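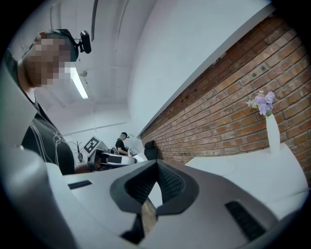 2022-11-13
Workshop notebook, Grevham building, upper room
Entry by I. Mertens

The room was opened at the request of Nuwan Sivakumar for a review of the lighting and the bench positions. The matters below are recorded for colleagues who will use the room before February.

Lighting. The long fluorescent fitting on the sloping part of the ceiling remains the principal source. Readings were taken at bench height with the Matos meter. The highest was 682 lux, directly beneath the tube; the lowest was 137 lux, at the bench end furthest from it. The second figure is too low for fine work. Getsemaní Varela has asked that a task lamp be supplied, and the request has been entered in the purchases book.

Walls. The red brick is to stay unpainted. Jacinto Maldonado inspected the pointing and found two joints requiring attention, both low down. The mortar is otherwise sound. Nothing is to be fixed into the brick without his agreement — the white walls may be drilled in the usual way. The white ledge along the top of the brickwork is not a shelf and should be kept clear.

Benches. The present arrangement has a workstation in front of the walls, with a chair by the brick. Those working there have to bend over the surface for long periods, and Heriberto Zepeda reports stiffness after a full session. It was agreed to raise the worktop by 4 cm using the Jakano blocks held in the store, and to look at the matter again once everyone has used it for two weeks.

Floor. Swept. One board near the door moves underfoot and has been marked with tape.

Outstanding: task lamp; pointing; blocks to be signed out of the store by N. Sivakumar. The meter has been returned to its case and the spare battery is in the left-hand drawer.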